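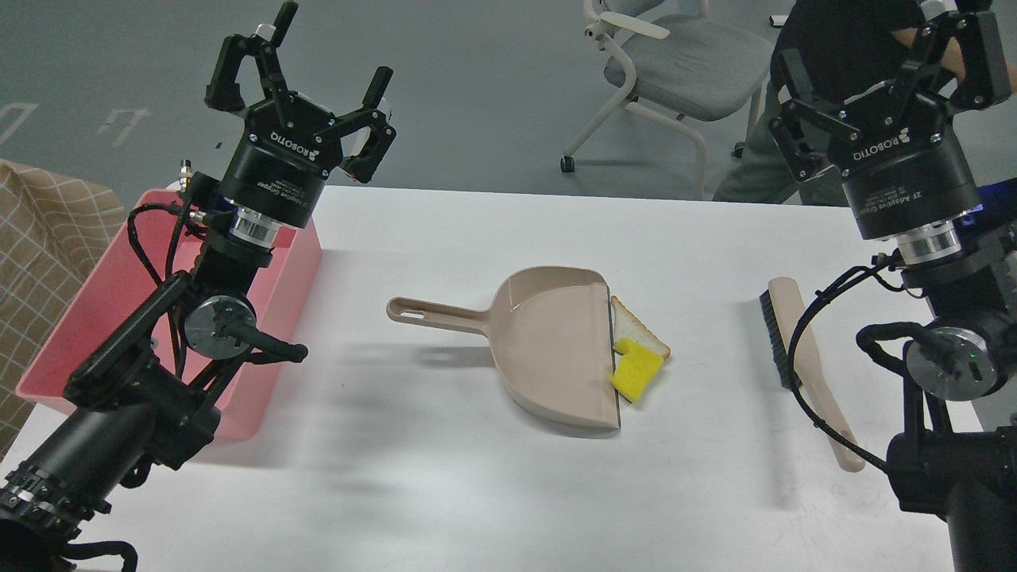

How do you teach a robot to sweep up?

You can't just tell it. I've tried! My name's Efa Samuel and I help teach a two-armed robot to tidy a table, and the way we do it is by collecting examples – lots and lots of them.

Think about how you learned to use a dustpan. Somebody probably showed you, then you had a go and made a mess, then you had another go. Our robot learns a bit like that, only it needs far more goes than you did. My friend Idris Griffiths and I take turns to steer the arms through the job: pick up the brush, hold the dustpan still, push the rubbish in. The computer saves every move the arms make, along with what the camera sees. One whole sweep, start to finish, is one example.

Then we change things round. A slice of bread doesn't slide like a yellow sponge does, so we use both. We turn the dustpan to point another way, or put the brush on the other side. If we always set the table out the same, the robot would only ever learn that one table (and yours would baffle it).

So far we've saved 1,043 sweeps, and 118 of those were mine. We keep some of the wobbly ones too, as long as the arms put things right in the end – a robot needs to see how to fix a mistake.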